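My Year of Living With One Good Table

I bought the table because of a sandwich. I was eating it over the sink, the way I'd eaten most of my lunches since moving to Barros, and a big slice of tomato slid out and went straight down the drain, and I thought, I'm a grown woman with a dental plan and I don't own anything to eat on.

So I started looking. If you've never shopped for a table, let me warn you that it will eat your evenings. I read about oil and I read about wax. I learned the word "checking," which means the wood has cracked but in a way you're supposed to like. My sister kept sending me listings from Plakport, where everything was either 60 dollars and missing a leg or priced like a used car.

What I wanted was something like my grandmother's. Hers was dark and heavy and lived in a kitchen with the palest floor you ever saw, and when I was small I used to lie under there and look at the boards. I knew every knot. One of them was an eye (it watched me steal raisins) and I'd trace the rings around it with my finger until somebody called me out for dinner. I still judge a wood floor by whether it has an eye in it.
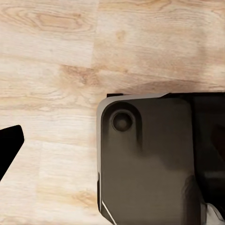 Meeting the man with the shop

A friend of a friend told me to go see Vicente Gaete, who fixes up old furniture in a narrow shop behind the bus depot. I showed up in January with wet boots and a list of questions. He ignored the list and asked me how many people I have over.

"Six," I said, which was a lie. It was more like two, on a good month.

He walked me past the nice ones in front to a table with a water ring on it the size of a soup pot. He wanted 200 dollars and he'd throw in the delivery. I said I'd think about it, went out, stood at the bus stop, and went right back in before the bus came. I've taken longer picking out shampoo!

His helper, Tumelo Ndlovu, carried it up to my apartment with me on the other end, apologizing at every landing. At the door we found out it didn't fit. We took off the legs, got it in, put the legs back on, and then ate crackers standing up on either side of it because of course I didn't have any chairs.

The chairs took until spring. I had a folding one from my car, and I borrowed a piano bench from Nga Giáp downstairs, who I'd only ever nodded to by the mailboxes. She came up to see where her bench had gone to live and stayed for soup. Then she came the next week, with her own soup, which was better than mine and we both knew it.

I think dark wood wants company more than pale wood does. My old desk was blond and tidy and I never once put a candle on it. The new table looks a bit stern in the morning, all those brown and near-black streaks, but around seven at night the red comes up in it and you want to set out plates. 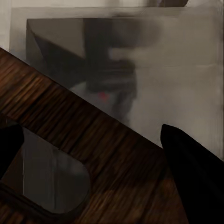

Photo: Jukel

I did all the wrong things to it, by the way. I put a hot pan on it. I wiped it down with something lemony that Vicente, when I confessed, asked me please never to mention again. He sold me a tin of Olum paste and told me to use an old T-shirt and go with the grain, and now I do that when I'm mad about work. It smells like a church. You rub until your arm gets tired, then you leave it overnight and eat breakfast on the couch.

The water ring is still there. My first thought was to sand it out, and I even borrowed the sander, but by then Nga had gotten in the habit of setting the soup down right on top of it (with a trivet, I've learned) and it seemed rude to take her spot away.

We had six in June. It was her birthday and her nephew brought his girlfriend, my sister drove up with her husband, and we were so short on seats that my sister ate dinner on an upside-down laundry bin. The table wobbled every time anyone cut anything. Tumelo has promised to come look at the back left leg, and I've promised to have chairs for him this time.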